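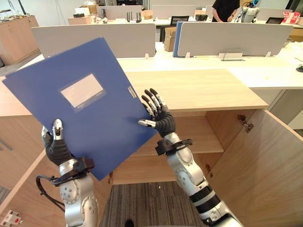
¿Cuánto tiempo hay que guardar los papeles de casa? Depende del papel: los recibos corrientes se pueden tirar en cuanto se comprueba el cargo en el banco, las facturas de aparatos duran lo que dure la garantía, y las escrituras, los contratos de trabajo y los títulos no se tiran nunca.

Con esa regla llevo trabajando toda la semana. Hasta ahora mi sistema consistía en meterlo todo en un cajón del pasillo y cerrarlo con la rodilla. El cajón dejó de cerrar en verano y no le hice caso hasta que me pidieron el contrato de alquiler antiguo y tardé una tarde entera en dar con él. Estaba dentro del manual de una lavadora que ya no tengo.

Empecé por vaciarlo sobre la mesa y hacer montones por asunto, sin leer nada. Lo de leer es un error que ya cometí otra vez: coges una carta del seguro, te pones a repasar la póliza y se te va la mañana. Los montones fueron casa, coche, médico, banco, trabajo y uno que llamé "ya veremos", que acabó siendo el más alto.

El montón del coche era casi todo de Drevura, el taller al que iba cuando vivía en el otro barrio. Tenía 13 facturas suyas, algunas de un coche que vendí. Esas fueron fuera. Guardé las del coche actual, porque si algún día lo vendo prefiero poder enseñar los cambios de aceite y la correa.

Del banco no guardé casi nada. Los extractos los puedo bajar en PDF y los de papel solo ocupaban sitio. Lo que sí aparté fue el contrato de la hipoteca de mis padres, que no sé por qué tengo yo, y una carta de Zunport por una reforma de la cocina que costó 3.874 euros. La factura de una reforma conviene guardarla mientras se tenga la vivienda. Me lo explicó Anca Chiriac, que me lleva la declaración desde hace años, y me insistió en que guardara también el justificante de la transferencia. Lo tenía, pero grapado a otra cosa.
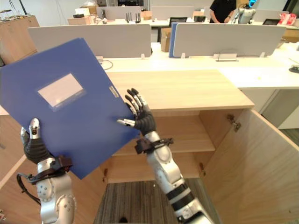 El montón médico me costó más. Había análisis viejos que no me sirven para nada y que aun así no quería tirar. Al final dejé los informes de la operación y las radiografías, y el resto lo pasé por la destructora. La destructora es una Preda pequeña, de segunda mano, que se calienta enseguida y hay que dejarla descansar. Si alguien piensa comprar una, que mire cuántas hojas admite de una vez. La mía admite dos y con una grapa de por medio se atasca.

Para clasificar lo que queda uso un criterio muy simple - por asunto primero y por año después, lo más nuevo delante. Probé a hacerlo al revés y no funciona, al menos para mí, porque nunca recuerdo en qué año pasó nada. En cambio siempre sé si lo que busco es del coche o de la casa. Las etiquetas las escribo a lápiz, que cambian más de lo que uno cree.

También he escaneado lo importante. Salieron 63 documentos, con nombres de archivo que empiezan por la fecha escrita al revés, año, mes y día, para que se ordenen solos. La copia está en el ordenador y en un disco que guardo en casa de mi hermana. El papel original lo conservo igualmente cuando lleva sello o firma.

Me falta el montón de "ya veremos". Hay garantías sin sellar, un plano de la finca de Plevatau que era de mi abuelo y varias llaves sin nombre que no son papeles pero estaban en el cajón. Quiero terminarlo antes de noviembre, que es cuando llega la renovación del seguro de hogar y me piden siempre los mismos recibos.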